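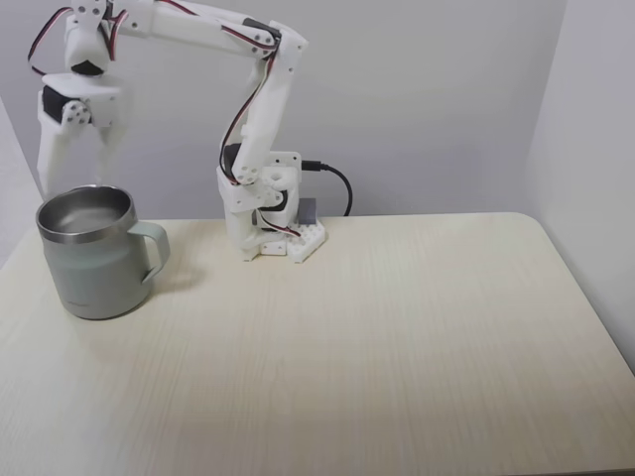 Plavstead tabletop arm, progress report to the Sethi fund
2021-07-09

Status: behind plan. The pick-and-place runs were paused after the arm let go of a mug in mid-lift for the second time.

We have logged 801 lift attempts since April. The shoulder servo faulted on 6 of them, and in 2 of those the gripper opened as well. Dorkard, who supplied the servos, puts this down to overload and suggests a lighter mug. We doubt it. The same servo held the same mug without complaint through the first 675 attempts, and the faults all came after that.

Our own guess is the wiring. The servo leads run along the outside of the arm and flex at the elbow on every cycle. A worn lead could drop the voltage for long enough to reset the controller. We have not caught this on a meter, so please treat it as a guess.

The Tevine software update was meant to hold the grip through a reset. It passed its bench test, but that test was run with no load and tells us very little. We would not call the problem fixed on the strength of it.

Until the cause is found, only empty mugs will be used, and hands stay off the table while power is on. New leads are on order. We are not asking for more money this quarter, but the handover demo should not be given a date yet.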